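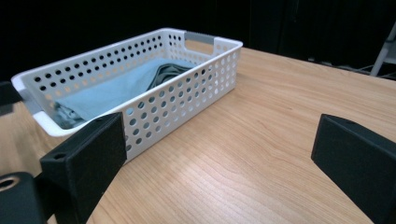 Item 6, white perforated basket, linen table. Blue cloth over darker one.

LINEN ROOM AND FOLDING TABLE - WALKTHROUGH CHECKLIST
Visine Guest House, ground floor
Checked by: Effie Mowat
Copy to: Brândușa Bucur
Month: August
Start 2:40 pm

Marks: OK / FIX / N/A. Comments after the dash. Sorry for the typing, doing this between check-ins.

DOOR AND FLOOR
1. Door opens all the way, nothing stored behind it - OK
2. Floor dry, no lint piles - FIX. Lint along the baseboard by the dryer. Swept most of it, needs the vacuum with the narrow nozzle.
3. Walkway to back exit clear - FIX. Ironing board leaning in it again. Moved to hook. Please leave on hook!!
4. Light works, switch plate tight - OK. Plate was loose last month, screw holding.

FOLDING TABLE
5. Table steady, top smooth, no splinters - OK. Ran a dry rag over it both ways, nothing caught. Light wood top shows every stain so wipe before folding whites.
6. Basket on table, condition - OK. White plastic one with the round holes. Felt along the rim and inside the handle cutout for sharp bits, none. Holes on the long sides not split. Corners fine.
7. Basket contents folded and sorted - FIX. Light blue is folded and lying flat, good. The dark teal-gray one under it is just bunched up. Take both out, refold, dark goes in the dark stack. We had a whole load of pale towels go dingy in the spring from exactly this.
8. Basket not overfilled, contents below rim - OK
9. Basket labelled - FIX. No tag tied on. Tags are in the Taltico box, second shelf, with the string.

SHELVES
10. Heavy items at waist height or lower - OK
11. Top shelf, light things only - FIX. Somebody put the spare comforter bag up there. Not that heavy but it slides. Bring down.
12. Shelf brackets tight - OK except left end, bottom. Quarter turn and it was fine. Check again next time.
13. Towel count against sheet - sheet says 219, I get 219. Good. Do not change the sheet without telling me.

WASHER AND DRYER
14. Lint screen clean - FIX. Was thick. Cleaned it. This has to be every load, not every day.
15. Hoses, no drips or bulges - OK
16. Dryer vent flap moves freely - OK, checked from the yard
17. Outlet covers in place, nothing warm to touch - OK
18. Wash temp for colored towels on the card - card still says 98, should be 104 F. Wait no. Checked the Jevance sheet, 98 is the number they gave us for colors. Card is right, leave it. OK

CHEMICALS
19. Bottles closed, upright, below eye level - OK
20. Bleach away from the ammonia cleaner - OK, seperate cabinets now
21. Gloves in stock - FIX. One box left, size small. Order 40 pair medium from Ó Riain with the next soap delivery.
22. Eyewash bottle in date - OK

TO DO
Lint behind dryer - Brândușa, before evening load
Refold basket, split light and dark - whoever is on at 4
Tag on basket - same person
Comforter bag down - done while writing this
Gloves - Effie, will call

BB comment: Vacuumed, baseboard is clear. On 7, can we get a second basket the same kind for darks? There's room on the table if the iron goes back on its shelf. Also the step stool squeaks, not on the list but should be.

EM: Yes to basket. Adding stool as item 23 from next month. Dont stand on it til I've looked at the feet.

Finished 3:20 pm, 40 min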